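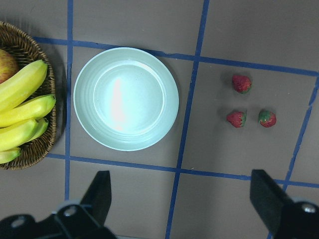

A basket of fruit, a bowl and three strawberries.

I got to Thanakorn Klinhom's kitchen at nine on a Tuesday in May and he already had a pot going. He makes jam for a living, under the name Thammasiri (his grandmother's side of the family), and he'd told me on the phone that if I wanted to talk I'd have to talk while he stirred. Fine by me! I eat his strawberry jam out of the jar with a spoon.

"People think I grew up doing this," he told me. "I grew up eating grape jelly from the gas station. I was 34 before I made a batch of anything."

Before that he fixed elevators, mostly in Suvgate, and he liked it well enough. Then a neighbor with a strawberry patch went away for the summer and told him to help himself, and he picked way more than he could eat. The first batch never set. He poured it over pancakes for weeks and called it syrup.

"I was kind of mad at it," he said, laughing. "So I bought more berries."

I asked what he'd been doing wrong and he said pretty much everything, but mainly he was cooking it too gently. He was scared of burning it, so he kept the heat low and ended up with something brown and runny that tasted like cough drops. These days he goes hard and fast in a wide pan, small batches only, with plenty of lemon.

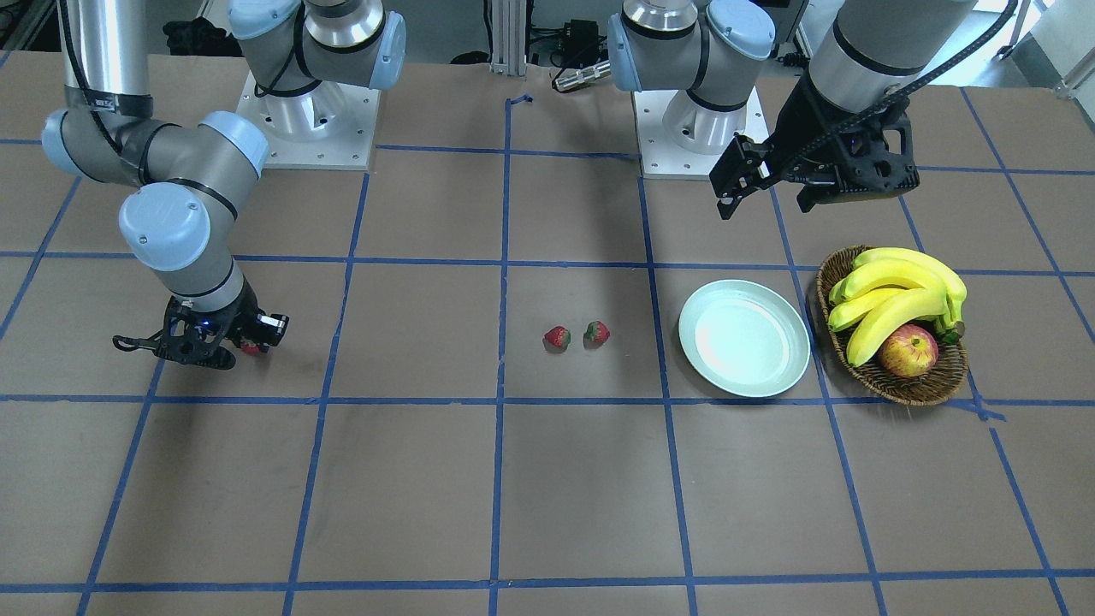
Small batches and a big notebook

The notebook is a fat green thing with a cracked spine, and every batch gets a number. The one on the stove while I was there was 2754. He writes down the variety, the weather and how the set came out, plus little comments to himself like "too sweet, calm down." I could have read it all day.

He sells at the Pustorum market and in a couple of shops, and he has 27 flavors on the books, though you'll never find them all at once. Banana and lime is the odd one that people come back for (I was suspicious, and then I bought two jars). 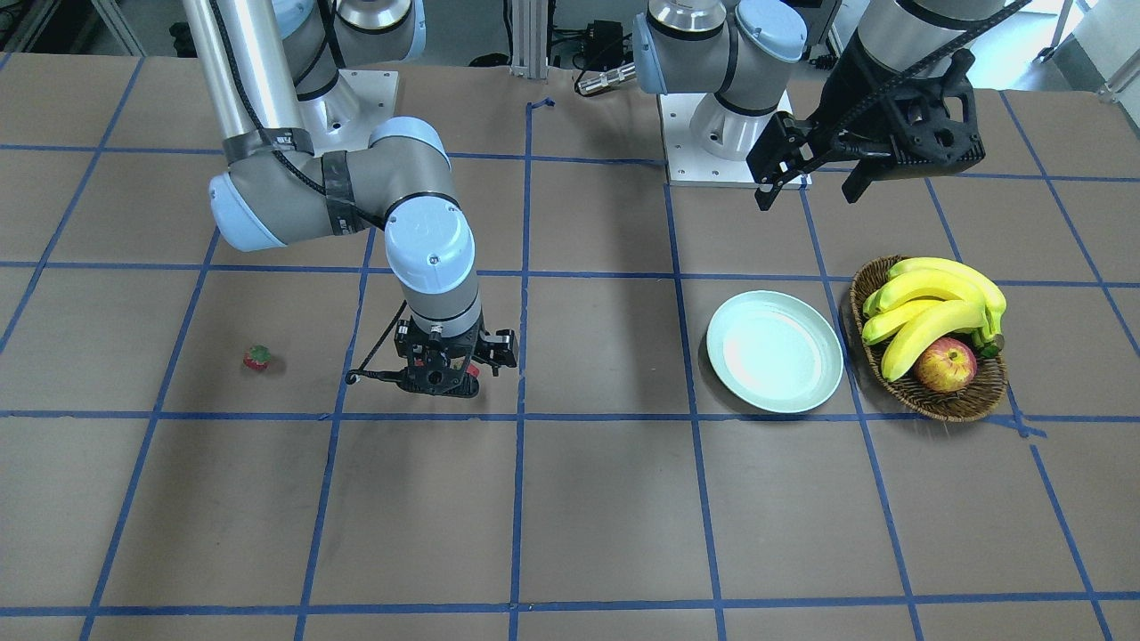
Can you use frozen strawberries? He does it all winter. He puts them in the pan still frozen with the sugar on top and gives the whole thing a few more minutes of boiling.

He's less relaxed about sugar. Everybody wants to cut it in half, he says, and then they write to him about mold. "Make it, put it in the fridge, eat it in two weeks, great. Just don't put it in the pantry and hope."

By this point he'd stopped stirring and was dragging a spoon across a cold saucer, and I got the first taste, way too hot. I asked if he ever misses the elevators.

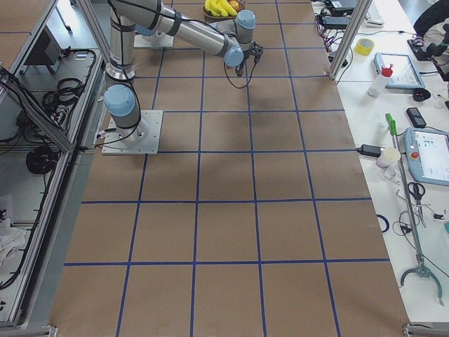
"The quiet, a little," he said. "You're in a shaft by yourself all morning, it's peaceful. At the market I talk for six hours straight and then I go home and lie on the floor."

He's thinking about a small line called Memo, single-variety jams with the notebook page printed on the back of the label, comments and all. He hasn't worked out the price yet. I told him to put me down for the "calm down" one, and he went to look for a lid.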